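Eltar safe-handling rules: spring progress report to the Thorlacius fund

Hello all, and thanks for being patient while I got this one written up (April rather ran away with me). You asked for plain English and no diagrams, so I've done my best to tell you where the rule book has got to, what's gone well and what I'd still like to change before you release the second part of the grant.

Where we've got to

The first full draft of the rules is done! It runs to 113 rules, which I know sounds like a lot, but plenty of them are one line long. They cover what a household robot may and may not do when it's near people's belongings, and all of them are being tried in simulation before anyone at Dremville lets a real arm near a real shelf.

I've spent most of my time on the section for things that can bite back: anything sprung, sharp or under tension. The draft says the gripper stays wide open and clear of the item until the software has put a name to it, and if it can't name it, it backs off and asks. I started with a mousetrap because everyone knows what one does, and because there's a right end and a wrong end to pick it up by. The older wording only said "take care with hazardous items", and you can't test a sentence like that. Now there's a stopping distance, a speed limit and a rule about which side to come in from.
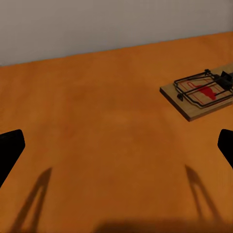 What the trial runs have told us

We've logged 616 simulated runs since the last report, all on the Eltar test set. I go through the logs with a cup of tea and mark each run as kept, bent or broken against every rule that applied to it. It's slow going, but I do think it's the only way to find out which rules are badly written, and 143 of those runs had at least one rule I couldn't mark either way. Nearly all of that was my wording! "Near", "gently" and "as soon as possible" were the worst offenders and they've all gone.

The other thing I've been wrestling with is what the robot ought to do when its hand camera hasn't got a good look. Things get very close to the lens, they blur, shadows from the arm land across the table, and a big dark shape could be nearly anything.

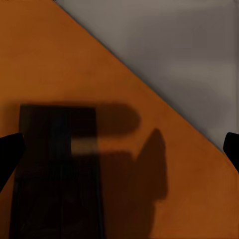 My first go at a rule for this was far too strict. It made the arm stop and retreat every time the view got murky, and a job that should have been quick went on for ages. The new version lets it hold still and check a second view first, and only then retreat if it's none the wiser. The Grarnmont people read it through for us and liked it, though they'd like a time limit on the holding still. I think they're right, and I'll put one in.

Bathrooms

I promised you a bathroom section and it's well under way. Rooms like this want their own rules: hard fittings, not much space to turn, and people who would quite like some privacy. So far there are seven rules in draft. They cover keeping the arms low when moving between fixtures, leaving taps alone unless asked, and knocking (yes, really, or at least sounding a chime) before going in.
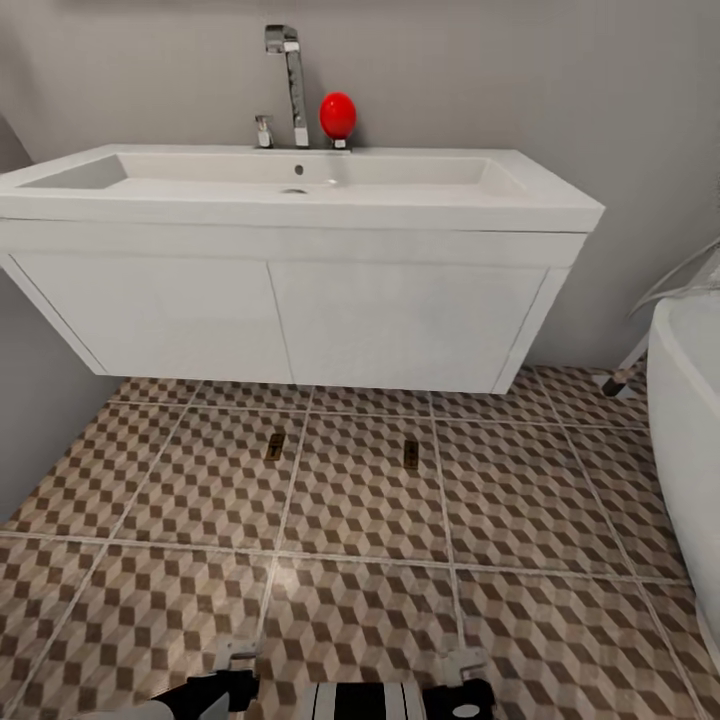
The simulated bathroom, with the robot's grippers at the bottom of the view and the vanity ahead.

I'm still undecided about loose things on the rim of a basin. Should the robot move them out of the way before it starts, or work around them? My hunch is to work around them, but I'd like a few more runs before I commit that to paper.

Money and time

We're inside the budget. The simulation time cost a bit less than I'd planned and the proofreading a bit more, so it comes out about even. The only slip is the index, which I haven't begun, and I'd like to move it into the next stage if you're happy with that.

What I need from you

A yes or no on moving the index, please, and any comments on the sprung-items section before I send it back to Dremville. I'm also hoping one of you will read the bathroom draft cold, without me explaining it first, and scribble on anything that makes you stop and go back.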